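Trakau Radio Reports: data card

A hand-labelled set of 300 short news reports on the Trakau border dispute, typed up from local radio bulletins between spring and October. It was made for people who study how a story changes each time it is retold. It changes a lot.

Every report has a place, a time of day, a claim and a source. "Source" is generous. In 80 of them it reads "residents say", and the residents are never troubled for a surname. 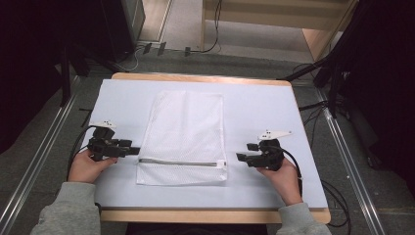 Gavin Moffat asked whether a village shelled in one bulletin and calm in the next counts as one event or two. It counts as two reports and no events until a third bulletin picks a side. The field is called status, and most rows say "open".

Place names follow the bulletin — so Porley turns up under 35 spellings, all kept. Please don't tidy them. Dimas Teoh did, once, and we lost a bridge.

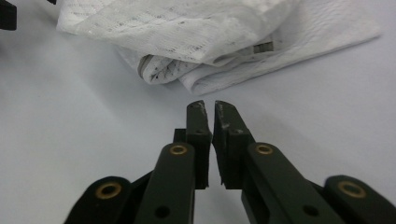
Known gaps

Night bulletins are thin. The Magyar-language service went off air in the summer and came back with a different editor and a firmer view of who started it. Rows from before and after are marked old and new in the desk column.

Casualty figures are copied as read out and should not be added up.

Licence: free for teaching and research. Corrections go in corrections.txt, newest at the top.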